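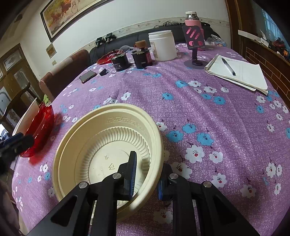 By Aleksi Halonen | Cludport | 2020-03-16

The kitchenware exchange at the old Toviris hall has a new table for plastic bowls, plates and tubs, and people can bring their own from this week. Until now the exchange took only glass, pans and cutlery.

The cream bowl with the Greek key pattern under its rim came in with the first lot. It has a recycling symbol on the bottom, and that is what the organisers want people to look for. Pieces with the symbol are put out for anyone to take, and if they are still there after 10 days they go to the recycling depot on Manninen Road. Unmarked plastic is accepted too – it goes in a separate crate by the door and is sorted later.

Aarne Koskela, who runs the exchange, said plastic had been the most common thing people asked to hand in.

"We kept turning it away and they kept coming back with it," he said. "Bowls mostly. A deep bowl is useful for dough or salad, and there is always someone setting up a first kitchen who needs one."

Items should be washed and dried at home, as the hall has only a small sink. Lids should be brought with the tubs they belong to. Cracked pieces and anything that has melted out of shape cannot be taken. Jars are welcome if they are empty and the label has been left on or fully removed.

The exchange opened in December and has passed on almost 2,000 items. Most came from homes in Cludport, with a few boxes from the Lekuvix flats when the shared kitchens there were cleared.

There is no charge and no need to bring something in order to take something. Visitors are asked to keep to 10 items each, and to leave the patterned tablecloths where they are – two have gone home with people already.

The hall is at 19 Manninen Road, next door to the depot. Larger loads can be left at the side entrance by arrangement with Mr Koskela.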